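**From the returns bench: the arms have been here since December**

Those of you on the second floor will have noticed that the returns bench has new staff. They're black, they don't take lunch, and Loredana Villa has named the pair of them Korik, on the grounds that neither one has done enough yet to earn a name of its own.

For anyone who has never had the pleasure, returns is where phones come back to us from the rental customers. Each one has to be plugged in, charged, woken up, wiped, checked and sent down to Ikiler for packing. The plugging in is the dull part. It is also the part that has sent more than one of us to the pharmacy for a wrist brace. On a heavy day a person at that bench handles 90 phones, which means 90 small acts of lining up a plug with a hole, and then 90 more to get it out again.

So the idea was to hand over the cable. Just the cable. Management was very clear on this in the meeting, and then said it again in a tone that made several people update their résumés.

What happened instead is that we've all become tutors. The arms learn from being shown, so somebody has to sit and steer them through the job, over and over, with the phone a little to the left, then a little to the right, then at the angle a tired person would drop it. Loredana did the first 40 runs herself. Hollis Marchetti took over after that and has now passed 500, and he'd like it known that he's plugged in more phones in three months of "automation" than in the whole year before it.

The pink case was Loredana's pick. Our practice phones were all black on day one, and after a morning of squinting at black fingers over a black phone she went out and bought something you could find from across the room. 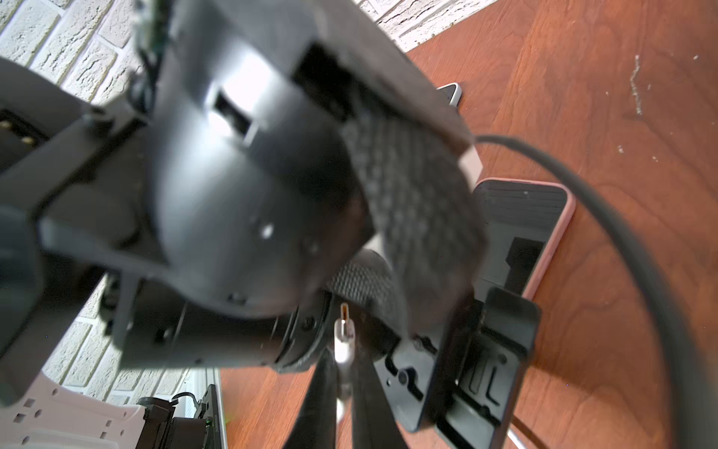
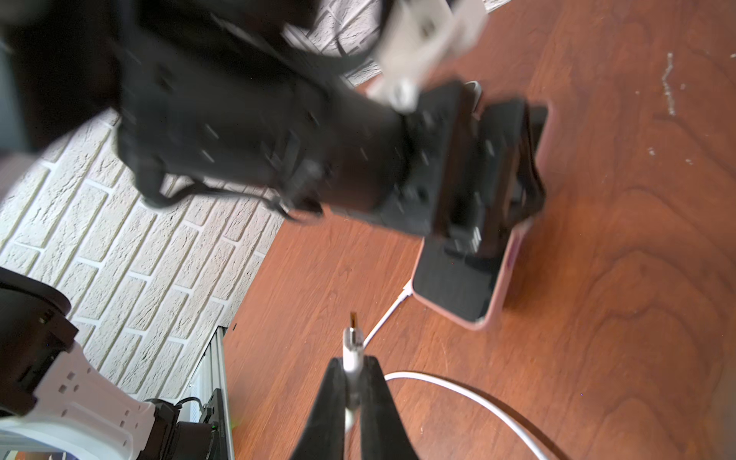
The current score: with a phone sitting straight, Korik is decent. With a phone sitting crooked, Korik is me trying to charge mine in bed. It gets close, it thinks it over, it gets close again. Hollis says you have to resist the urge to reach in and do it yourself, and that this has made him a calmer parent.

Now for what people keep stopping me in the hallway to ask. No, the returns team hasn't shrunk. There were 3 people on that bench last fall and there are 3 now. What has changed is the shape of the day. One person runs the arms, and the other two do the checking, the part that takes judgment (is that a scratch or is it yogurt?). They swap at lunch. The wrist braces are in a drawer, though I notice they haven't been thrown out.

There are gripes, and I promised to print them. The bench has lost a good chunk of its elbow room. The Tanasarn scheduling screen still counts a training run as idle time, so according to the monthly report our busiest employee has been staring out the window since winter. And there's a fair question about pay. If you're teaching a machine to do your job, that sounds like training work, and training work has its own rate on the floor. Loredana has put this in writing. She's had a reply saying that it was a great question.

The next stage is called Flultilik, a name that presumably made sense to whoever came up with it. It adds unplugging. Everybody assumed that would be the easy half, until Hollis pointed out that a phone will happily come along with its cable if you pull hard enough. He's asked for spare phones and would also accept a cushion.

If you'd like a turn at the controls, the sign-up sheet is taped to the door of the supply closet. Sessions are short, and no experience is needed beyond having plugged in a phone. Please don't take the pen.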